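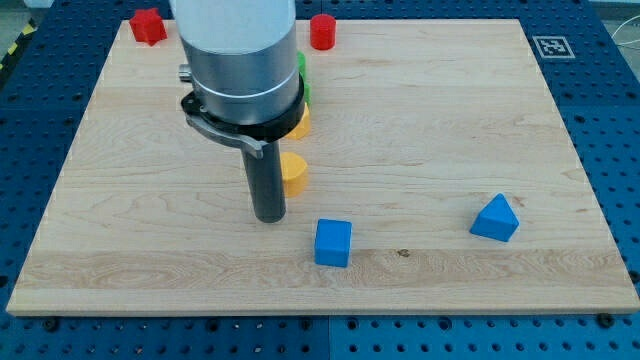 Teaching by demonstration was sold to us in the course as the easy way to get a robot to do something: hold its hand, or drive it from a controller, and let the learning method work out the rest. Our group spent the spring term testing that claim on about the simplest job we could set up, pushing blocks over a wooden board with a plain rod. The rod hangs straight down from the arm and has no fingers, so there is nothing to grasp with and nothing to get wrong in the grasping. The blocks are red, yellow, blue and green, and they come in more than one shape, with a cylinder, a cube, a prism and a star among them. We expected the shapes to matter a little. They mattered more than anything else we changed.

What we set out to do

The assignment asked each group to pick one task, collect demonstrations in two ways, train the same policy on both sets, and compare. Our task was "push the named block next to the other named block." We used the Lasberg teleoperation package for remote control and the arm's own free-drive mode for hand guiding. Training ran on the course server with the Hiltitz code that was handed out in January. We changed nothing in it except the batch size.

We collected 369 demonstrations. That sounds like plenty and the course notes suggest it should be. I am less sure after watching a good part of them again.

Hand guiding

Guiding the arm by hand felt natural for the first few minutes. You take hold of it, lean, and the block moves. The trouble is that you feel the block through the arm and correct for it without thinking. None of that feeling ends up in the data. The recording has joint positions and camera images, and what it shows is a rod making small sideways moves for no visible reason. The policy learned the wiggle faithfully. It did not learn when to wiggle.

There is also the matter of the person. With hand guiding, somebody's arm and shoulder are in the camera view the whole time. We replayed each trajectory afterward to get clean images, as the Jalali handout tells you to do, but a pushed block never lands in quite the same place twice. By the end of a long push the replay and the original were two different demonstrations. We threw out the worst of these by eye, and I would not want to defend our standard for "worst."

Remote control

Driving from the controller was slower and more annoying, and everyone in the group was bad at it to begin with. It took 4 sessions before the pushes looked deliberate. The data was better anyway. The operator worked from the camera view, so at least the person and the policy had the same information to go on. If we lost a block behind the arm, the policy would lose it too, and the recordings show us backing off to look. That turned out to be the one habit worth copying.

It has its own problems. Operators paused a lot, and a policy trained on pauses will happily stand still. We trimmed stretches where the arm did not move, which helped, but trimming is another choice made by us and it never appears in anyone's results table. Two of us also favored pushing from the near side of the board, because it is easier to see. The policy picked up that preference and would not go around the back of a block even when that was the only sensible approach.

Results

We tested each policy on 9 starting layouts that were not in the training data. The remote control policy finished 7 of them. The hand-guided policy finished 4. I would ask the reader not to take much from this. Nine layouts is a small test, the same people who gave the demonstrations also chose the layouts, and we knew which policy was running when we decided whether a block counted as "next to" another one.

The failures say more. Cubes went well if the rod met the middle of a flat side and badly if it met a corner. The star spun. Cylinders standing on end slid off to one side of the rod, and neither policy knew how to recover, since in our demonstrations we mostly avoided that mistake instead of making it and fixing it.

What I would do differently

Fewer demonstrations, and more of them bad on purpose, so there is some recovery in the data. One person should set the layouts and someone else should score them blind. The Erau report from last year recommends mixing both kinds of demonstration - we tried it once, late at night, and the mixed policy seemed no better than remote control alone, but one run is not a result and it is left out of the numbers.

I still think showing a robot what to do is a reasonable way to start. Calling it easy leaves out the sorting, trimming, replaying and arguing, and in our project those took longer than the demonstrations did.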